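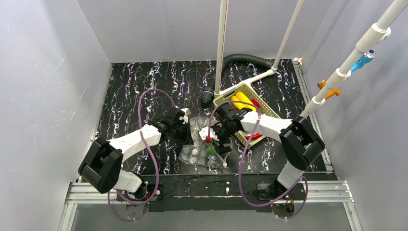 Small parts go missing in baskets, Montserrat Valcárcel argues, and a clear bag fixes most of that. She has spent the last 4 months rewriting the packing instructions at Masside, which sorts small household goods and play items and passes them on in mixed lots. Baltasar Zabala wrote the earlier version and still disputes parts of hers.

The basic unit is a clear plastic bag, filled from a basket with slotted sides. Valcárcel wants the basket toward the back and the bag in the middle of the table, within easy reach. "The bag is where the work happens," she said. "If it sits off to one side, every item travels farther than it has to."

Small bottles with caps are handled one at a time. Zabala would pack them last, upright, after the flat pieces. Valcárcel doesn't specify an order. "Order matters when something can be crushed," she said. "A bottle that size won't crush anything."

They do agree on the bag itself. Opaque bags were dropped in February, when a lot of 400 came back from Janow for recounting. 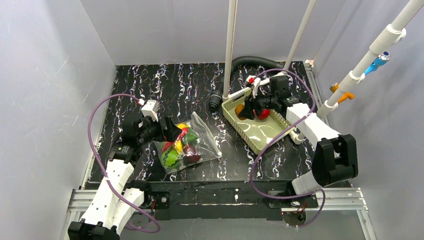
A zip bag laid flat takes fewer items than one held open, but it can be checked from above before it's closed. Color does much of the checking. Red, green and yellow pieces show through the film, and a checker at Masside is allowed 10 seconds per bag. Clear caps and discs are slower, and Valcárcel would like them bagged separately.

Zabala's objection is to the zip. He prefers a fold and a strip of tape – cheaper, and easier to stack. "A zip gets opened again," he said. "People add one more thing and the list is wrong."

The list is a paper slip, filled in once the bag is closed. Valcárcel has cut it to 2 lines: contents and basket number. Trolbridge, which receives most of the lots, has asked for a third line with the weight. She hasn't decided.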